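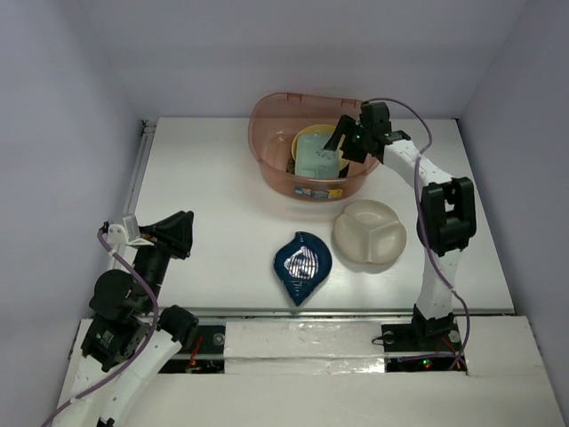
**그림 2.** 대야에 겹쳐 담긴 식기. 노란 둥근 그릇 위에 옅은 청록색 사각 접시가 얹혀 있고, 칸 나눔 접시와 나뭇잎 모양 접시는 대야 밖 탁자 위에 있다.

### 4.2 겹침 순서는 무엇을 말해 주는가

식기를 대야에 모을 때 사람들이 큰 것을 밑에, 작은 것을 위에 둔다는 주장은 선행 연구에서 거의 상식처럼 인용된다. Ebihara 지수도 이 전제 위에 세워져 있다. 이 지수는 위아래로 맞닿은 두 식기의 지름을 비교하여 아래쪽이 크면 1점, 그렇지 않으면 0점을 주고, 그 평균을 '정돈 정도'로 읽는다. 계산이 간단하다는 장점은 인정한다. 그러나 이렇게 얻은 점수가 정돈을 재고 있는지는 의심스럽다.

그림 2의 배치부터가 다루기 까다롭다. 모서리가 둥근 사각 접시가 둥근 그릇을 거의 다 가리고 있어서 그릇의 테두리는 일부만 드러난다. 사각 접시의 '지름'을 변의 길이로 볼지 대각선으로 볼지에 대해 지수의 원안에는 규정이 없다. 변을 기준으로 하면 두 식기의 차이가 줄고, 대각선을 기준으로 하면 접시 쪽이 커진다. 같은 더미를 두고 정의에 따라 점수가 뒤집힐 여지가 있다면, 소수점 아래까지 보고된 집단 간 차이를 어디까지 믿어야 할지 알기 어렵다.

가려진 물건도 문제가 된다. 사각 접시의 왼쪽 아래로는 어두운 갈색 계열의 얼룩무늬 물건이 조금 보이고, 노란 그릇의 가장자리 아래 오른쪽으로는 검은 부분이 드러난다. 둘 다 무엇인지 판정할 수 없다. Vustus 분류 지침은 이런 경우 '가장 그럴듯한 식기명'을 적도록 하지만, 우리는 이 조항을 따르지 않고 '미상'으로 두었다. 그럴듯함을 허용하는 순간 분류자는 자기 집 찬장을 떠올리며 칸을 채우게 된다.

Umcombe 자료의 배치 기록 663건 가운데 111건은 맨 아래 식기를 식별할 수 없어 순서 분석에서 제외하였다. 제외된 기록이 무작위로 흩어져 있다고 가정할 근거는 없다. 깊은 대야에 여러 점을 겹칠수록 아래쪽이 가려지므로, 정작 관심 대상인 복잡한 더미가 먼저 빠져나갔을 가능성이 있다. 남은 552건의 평균 점수가 높게 나왔다고 해서 사람들이 질서 있게 쌓는다고 결론짓는 것은 성급하다. 잘 보이는 더미가 점수도 잘 받는다는 설명으로도 같은 결과가 나온다.

대야 밖에 있는 식기의 해석에도 같은 유보가 필요하다. Meltelville 예비 조사 보고서는 탁자에 남은 접시를 '형태상 겹치기 어려운 식기'로 묶었고, 칸 나눔 접시와 나뭇잎 모양 접시를 대표 사례로 들었다. 그럴 수는 있다. 칸막이가 있는 접시는 다른 그릇을 받치기에 불편하고, 잎 모양의 윤곽은 둥근 그릇과 잘 맞지 않을 것이다. 하지만 한 시점의 배치만으로는 그 접시가 마지막까지 남는지, 다음 차례일 뿐인지 구별되지 않는다. 예비 조사는 이 둘을 나누지 않은 채 빈도만 합산하였다.

대야의 형태도 변수로 다룰 필요가 있다. 그림의 분홍색 반투명 대야는 안쪽 벽이 바닥으로 갈수록 좁아지며, 사각 접시의 아래쪽 변은 앞쪽 안벽에 닿아 있다. 이런 용기에서는 접시의 위치가 담는 사람의 선택 못지않게 벽의 경사에 좌우될 수 있다. 기존 지수에는 용기에 관한 항이 아예 없다.

이상의 이유로 본 연구에서는 Ebihara 지수를 참고값으로만 제시하고, 본 분석에는 접촉 관계(식기와 식기, 식기와 용기 벽)를 사용한다. 접촉 관계 역시 가려진 부분에서는 판정이 흔들린다. 분류자 2명의 판정이 엇갈린 기록은 합의로 처리하지 않고 불일치 상태 그대로 부록에 실었다.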